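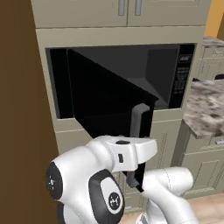

Lillero sim kitchen, microwave door open, stock arm.

gratebait
So I've been comparing two grippers on the microwave task, the Dekness parallel jaw and the Procházka three-finger. Same arm, same controller, 600 episodes each. Dekness opened the door 345 times. The other one got hung up on the handle constantly and I quit logging it.

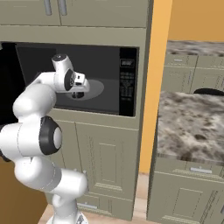 I start both of them from a hover in front of the glass, door shut, and let the policy take it from there. Gains are stock — I only touched the wrist damping.

hilter_fan
345 out of 600 with stock gains says more about your controller than the jaws. Try the Hilter one before you blame three fingers.

gratebait
Maybe! But same controller for both, so the gap has to come from somewhere.

oddtorque
Or from the wrist cam. What does the policy see up close?

gratebait

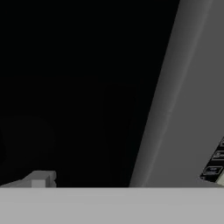
Wrist cam, nose right up to the panel. Lots of black.

oddtorque
Yeah, I couldn't grab a handle from that either. Back it off.
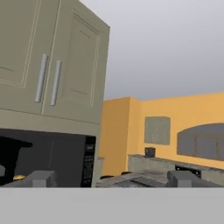
With both fingers and some counter in view you've at least got something to line up on. I'd crop the bottom band too, it's dead pixels.

hilter_fan
Don't crop, mine got worse when I did that. I trained on 4000 demos, 3360 after filtering, and the uncropped run won.

gratebait
Ok, trying both tonight — cropped first, then the Hilter controller. Will post numbers in the morning.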